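Print this story | E-mail this story

28 December 2025
By Ultan Keane

Severino Cantero has read four proposals for dish-clearing robots this year and signed none of them. He keeps them in a drawer with the warranty for the old conveyor.

"They all have the same first page," he said. "Labor is hard to find, labor is expensive, here is a graph. I know that. I pay the labor."

Cantero runs purchasing for Cosano, which feeds staff and visitors in five office canteens. The job he wants done is a dull one. Trays come back from the tables, scraps go in a bin, and bowls, plates and cups go in a rack for the washer. The suppliers, he said, like to call this a solved problem.

He doesn't think it is. His test for any supplier is to ask what happens with a used napkin.

"A bowl is easy. Everybody brings a bowl," he said. "Then you put a napkin on the plate, and some rice that's stuck, and a pair of chopsticks, and the salesman starts talking about the roadmap."

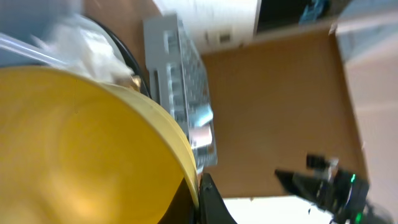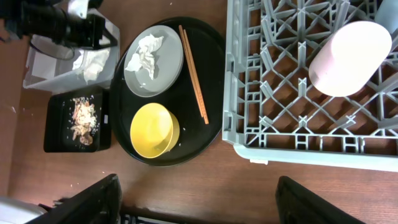
His other complaint is about how the machines are priced. Jillgate, the first company to quote him, offered a two-armed station at a monthly fee of $1375. The number looked fine to him until he got to the attachments. Spare gripper fingers were extra. So was mounting, and so was any visit by a technician after the first 90 days.

"I called and asked how long a set of fingers lasts," he said. "The man told me it depends on use. Well, I'm going to use them. That's the plan."

Pandell, the second bidder, wanted a contract of 18 months with no way out before the end. Cantero asked for a break clause in June and was told the finance partner would not allow it. He said he has no quarrel with the people there and that their engineer was the only one who asked to see his dish racks before sending a price.

The racks matter more than the brochures let on. Cosano's sites don't all use the same kind, and the crockery has been bought piecemeal for years - black plates here, yellow bowls there, whatever was on offer. One bidder suggested he standardize first and automate later.

"So now I'm buying plates to suit the robot," Cantero said. "Put that in your payback figure. None of them did."

I asked whether he was simply looking for reasons to say no. He took a while over that. He said he had budgeted for one trial station next year and meant to spend the money, if somebody would agree to his terms: his own dirty trays, his own staff standing by, and a written count of every item a person had to finish by hand.

"Speed I can live with," he said. "If it's slow, it can work through the afternoon. But if one of my people has to stand next to it all afternoon, then I've bought a very expensive colleague for her."

Ó Briain, the smallest of the companies he has spoken to, has said yes to the count but wants to choose the trays. Cantero has written back to say no. He was still waiting for a reply when we spoke, and in the meantime he has asked for a quote to repair the conveyor.

Last updated: 28 minutes after first publication

Print | E-mail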